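Bon, je vous raconte enfin mon grand projet de janvier : j'apprends le nom des oiseaux de mon quartier à l'oreille, et c'est une joie folle !

Tout part d'un rouge-gorge qui chantait sous un lampadaire à Lurkotville, en pleine nuit. Je croyais que les oiseaux dormaient, moi. Eh bien lui, non. Il chante même en hiver, pour garder son bout de haie.

Depuis, j'en reconnais 9. La mésange charbonnière, c'est la plus facile - deux notes qui montent et qui descendent, comme une petite pompe à vélo rouillée. Le troglodyte, lui, pèse une dizaine de grammes et on l'entend à travers un double vitrage. 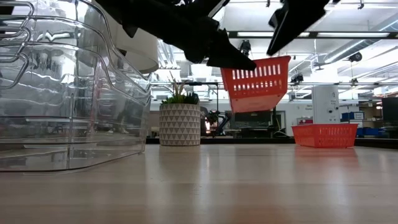 Drareo me répond que la charbonnière a tellement de cris différents que, quand on ne reconnaît pas un oiseau, c'est souvent elle. Très vrai, et un peu vexant.

Ma méthode, pour ceux qui demandent : un seul chant nouveau à la fois. Je l'écoute le matin au petit déjeuner, puis je sors sans casque. Parfois rien pendant trois jours. Et puis d'un coup il est là, dans le cerisier du voisin, et je reste planté sur le trottoir avec mon pain.

Le plus dur pour l'instant, c'est le merle et la grive musicienne. Le truc qui m'a débloqué : la grive répète ses phrases, deux ou trois fois de suite, le merle flâne et passe à autre chose.

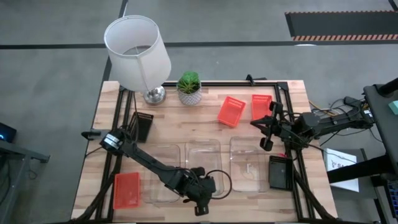

Le pinson, par contre, je le garde pour la fin de l'hiver, quand il s'y remet sérieusement. Sa phrase dégringole et finit sur une pirouette, j'adore.

En avril, j'essaie l'aube aux étangs de Vostenstead - fauvettes, pouillots, peut-être un rossignol si j'ai de la chance. Réveil à quatre heures, thermos, bonnet. J'ai déjà hâte !

Et vous, vous entendez qui par la fenêtre en ce moment ? Dites-moi tout, même les pigeons.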